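Opinion > Robotics > Methods

May | By Ívar Ladefoged

4 min read

Stop grading robots on the last second

Quick one, because I have a review due by 5 p.m. and this has been bugging me all month.

The way we score manipulation results is broken. Not wrong exactly. Just thin. A policy gets run 100 times, somebody checks a box at the end of each run, the boxes get added up, and that number goes in the abstract. Success rate. Everybody sorts by it. I've done it, you've done it.

Take cloth around a stove. Good task, I like it. A dish towel, a couple of pans, burners, knobs. Lots of ways to be almost right. And all of that gets squashed down to one bit.

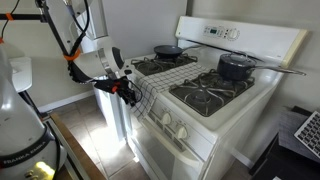 What should a paper report besides a success rate?
At minimum, the partial outcomes and the failures sorted by type, with enough video that a reader can check the sorting.

That's the whole argument, really. The rest is me complaining.

Gwynne is the method I keep coming back to. Small paper, not flashy. They train on 700 demonstrations, and then at test time a second model scores each stage of the task separately. Grasp. Lift. Carry. Release. Disturbance to other objects. Five scores per run instead of one. When I first read it I thought, fine, more bookkeeping. Then I went through the appendix. Two policies with the same overall rate, 42 percent each, and totally different animals underneath. One fumbled nearly every grasp it lost. The other grasped beautifully and then dragged things across whatever was nearby. You'd fix those two in completely diffrent ways. From the headline number you would never know there was anything to tell apart.

And the dragging one is the one I'd keep out of a kitchen. A missed grasp costs you some time. A towel hauled over a pan handle can cost you dinner, or worse.

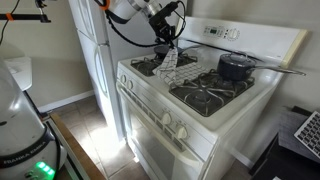 A robot arm with a checkered dish towel in its gripper, over the left side of the cooktop.

Now the pushback. I sent an early draft of this to the people at Sillon, who run one of the bigger evaluation setups, and they were polite about it. Their point: stage scores are subjective. Where does lift end and carry begin? Two graders will disagree. True! They do disagree. But two graders disagree about success too, we just don't write it down. Is a towel that ends up half over the edge "placed"? Ask three people in your own lab. Go on. I did it with mine and we lost most of an afternoon.

Second objection, cost. Somebody has to watch all that video. Gwynne uses a learned scorer and hand-checks a slice of it, and the scorer is shaky on cloth. Cloth folds over itself, hides its own corners, hides the gripper. The authors say so in plain words and I respect that. I'd still take a shaky scorer with its error published over a clean number with no error at all.

Third one, and this is the one I can't fully answer. Sarkier, the benchmark half of us use now, has over 1,000 entries on the board and every one is a single number. Change the metric and you throw out the comparison. Old results can't be rescored, the videos are mostly gone. So you'd be asking people to start again from zero, and grad students with a thesis to finish are not going to vote for that. I get it. I wouldn't have either.

My half answer: run both. Keep the column, add the stage scores next to it, leave blanks where there's nothing. Blanks are embarrassing and embarrassment moves people faster than guidelines do.

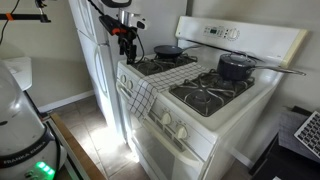 The same goes for resets, by the way. Most papers give one line to how the workspace gets put back between runs. Was the towel folded the same way each time? Flat, bunched, hanging? Did the pans move? On a rigid block it hardly matters. On fabric, the starting shape is half the problem, and a careful reset can buy you ten points without anyone meaning to cheat. Gendton's group publishes a still of every starting state, in a plain folder, no captions. Dull to look through. I've used it more than any plot they've made.

So if you're submitting this year, do me a favor. Put the failures in the main text. Say how you reset. Say who graded, and whether they knew wich policy they were looking at. It's maybe a page. Cut the related work if you need the room, I skim it anyway.

And if I get your paper to review and it's one bar chart and a percentage, I'm going to ask for the rest of it.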